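Clodska Canvass Board — the clipboard I wish I'd had three elections ago

Price: 40 each, or 168 for a set of five
In stock

I've been knocking on doors for council candidates since I was nineteen, and I've ruined a lot of clipboards doing it. Rain gets under the clip, the pen goes missing by the second street, and the voter sheets end up in somebody's hedge. So when Cyrill Kälin and I started selling campaign kit under the Clodska name, this was the first thing I wanted to get right.

The board holds a full ward pack of A4 sheets under a clear flap that you can write beneath with your sleeve still dry. There's a neck strap (take it off if you hate it, I do), a pen loop on either side so left-handers aren't stuck, and a pocket at the back for leaflets. I can fit a decent wad in mine, folded once.

It weighs 400 grams empty. That's a bit heavier than a cheap one, but it doesn't flap about in the wind and you can lean on it properly while someone tells you about the bins.

Mirjam Desmet took a boxful to the Drasgate by-election in July and her team got round 800 doors with them over one weekend. Her only grumble was the strap buckle, which was too fiddly with gloves on. We've changed it, and every board sent out now has the bigger one.

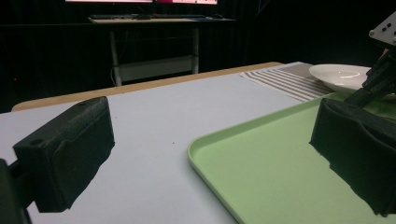
Colours are navy, grey or green. We don't do party colours as standard, partly so that agents can lend boards to polling day tellers without any fuss. For the count itself, I'd lay yours on a pale tabletop if you get the choice, as the navy one shows up nicely against it and you're less likely to walk off without it — I've left two behind at Arancibia town hall already!

Delivery is normally three working days. If you're ordering in the last week of a campaign, ring first and I'll tell you whether it'll reach you in time.

Spare flaps and pen loops are on the accessories page.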